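# Frequently Asked Questions: Rooms and Surfaces at Zastine House

The answers on this page apply to all hirers of the ground floor rooms and should be read with the conditions of hire. The current version took effect in April.

## What may I place on the speckled worktops?

Books, papers, boxes, display materials and ordinary table equipment are all permitted. The worktops have a polished finish that shows scratches readily. Crates with metal corners, plant pots and anything with an unglazed base must stand on a mat, and mats may be borrowed from the office.
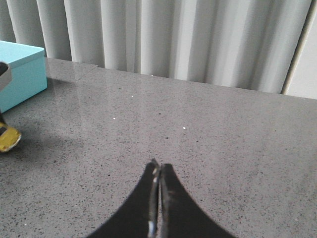
Adhesive tape must not be applied to the polished finish. Notices and labels should be placed in the upright holders kept at reception.

## How should the worktops be cleaned after use?

Hirers are asked to remove crumbs and dust with a dry cloth, then wipe the surface with a damp one and a little washing-up liquid. Vinegar, bleach, lemon-based sprays and scouring pads must not be used. The worktop should be dried along the back edge as well as the front.

If a stain remains, please leave it and report it. The charge for a surface damaged by unsuitable cleaning products is up to £300.

## Who looks after the carpet, and what is expected of hirers?

Routine vacuuming is carried out each morning by our cleaning contractor, Drivia. Hirers are responsible for picking up paper, thread, staples and food before they leave. Small white pieces show up clearly against the grey carpet, and the strip of floor just below the curtains should be checked with particular care. A carpet sweeper is available on request. 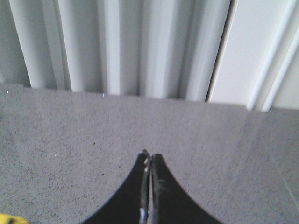 Spillages should be blotted at once with a white cloth and cold water, and reported before the end of the session. Please do not rub the pile or apply a shop-bought stain remover. The carpet has a fine fleck in it, dark and light, so a mark can be hard to find again once the room has been left; a chair placed over the spot is sufficient. Drivia will treat it on the next visit.

## May the curtains be moved or fastened back?

The curtains may be opened and closed by hand. They must not be pinned, clipped or tied, and nothing should be hung from them. Please keep food and hot equipment at least 40 cm away from the fabric.

## Can I leave a box between sessions?

Regular hirers may store up to 2 lidded boxes in the Văduva Room cupboard. Each box must carry the name of the hirer on the inside of the lid. Food, liquids and batteries may not be stored. Boxes left on the worktops overnight will be taken to the office.

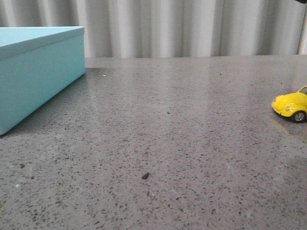 *Light blue box with lid, on a speckled tabletop.*

## Whom should I contact?

Questions about bookings and storage should be addressed to Anel Radebe, Rooms Officer. Damage and cleaning matters are handled by Ezequiel Tapia at the Zamolby Street office, which closes at 5 p.m.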